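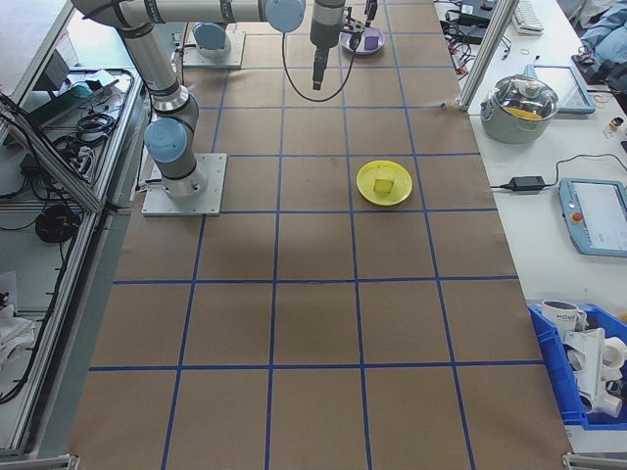
Cellar and packaging hand wanted – Fimby Brewery

2 posts, one full time, one 24 hours a week. Start as soon as you can, end of August at the latest.

We brew mostly lager and a smoked dark beer for the winter. Busy year, new tanks in since May, and not enough of us to keep up with them. Last month we filled 415 casks and the bottling line was behind the whole time.

What you'd be doing:
cleaning tanks and casks (a lot of this)
racking, bottling, labelling
stacking pallets, loading the van
dry hopping, taking gravities, filling in the brew sheets
odd Saturday in the tap room, paid extra

Brewery experience nice but not needed, we'll teach you. You do need to be over 18, ok with lifting and ok with a 6.30 start. Forklift ticket a plus. Driving licence for the full time job please – the Jisden store is 2 miles off and theres no bus.

Pay: £1,022 a month for the part time post, full time pro rata. 28 days holiday incl. bank holidays (pro rata for part time). Beer allowance. Boots and overalls supplied.

To apply: short letter and a CV, by post or drop it in at the Oltmanns Yard gate before 3pm. Say which post your after, and when you could start. No agencies.

Closing date July 21, 2018. Trial shifts the week after, paid.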